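Ticket 1252 — Yellow fingers on the hand-held gripper, Brurnance vs. Losideo
Status: open
Category: grippers / soft goods

Hello all, and thank you for being so patient with my last ticket, which I know wandered a good deal. We're comparing two finger sets for picking up clothes, the Brurnance pair and the Losideo pair, and I'm having trouble getting the logged opening width to agree between them. With the Brurnance fingers the log reads 255 fully open and comes back to zero when I close. With the Losideo pair it stops at 15 on the way back, however gently I squeeze. Same controller and same cable for both, and I restarted in between — twice, to be fair to it. 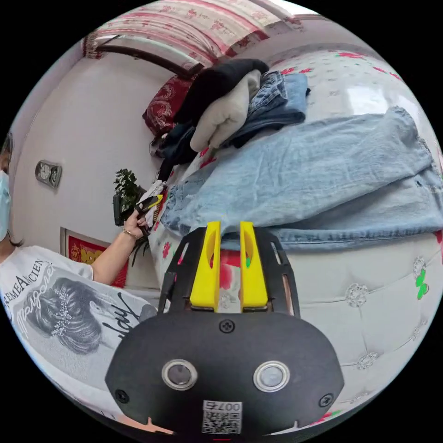

Support desk: thanks for the careful notes. A closing value that never gets to zero is usually an old calibration carried over from the previous set. Could you run the Esura calibration again with the new fingers already mounted, and tell us what the open value comes to?

Happy to! I ran it on Sunday evening and then once more after supper. Open is 255 as before, and closed has come down to 4, so you were quite right about the old calibration. What's left is a small lag when I close on anything thick. Denim is the worst of it, and a seam worse still, while the thin shirts give me no bother at all.
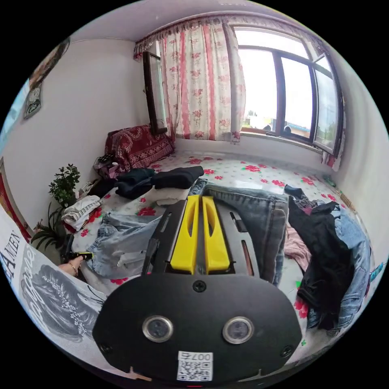

I also tried slowing the controller to 70 percent, which helped the lag a little but made folding such a long business that I put it back. The Hájek bracket is the next thing on my list, as it's meant to be stiffer, and I'd dearly like to know whether the flex is in the fingers or in what holds them before I order anything. For now I'm keeping to one garment, coming at it from the waistband each time.
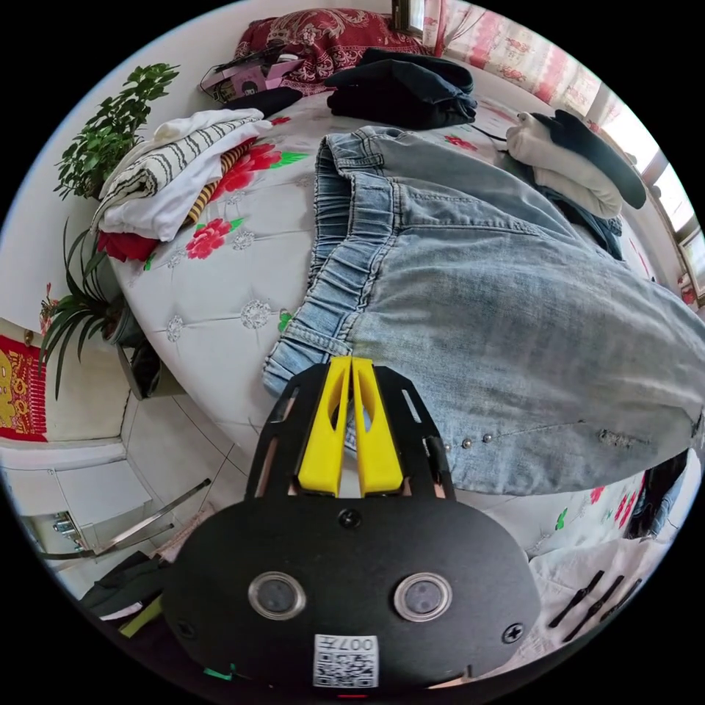 Second-line support: before you swap the bracket, please loosen the finger mounts, close the gripper fully and tighten them again in that position. Then send the log from ten closes on denim and ten on a thin shirt.

Will do, and thank you both. I'll attach the two logs to this ticket tomorrow, so please leave it open until then.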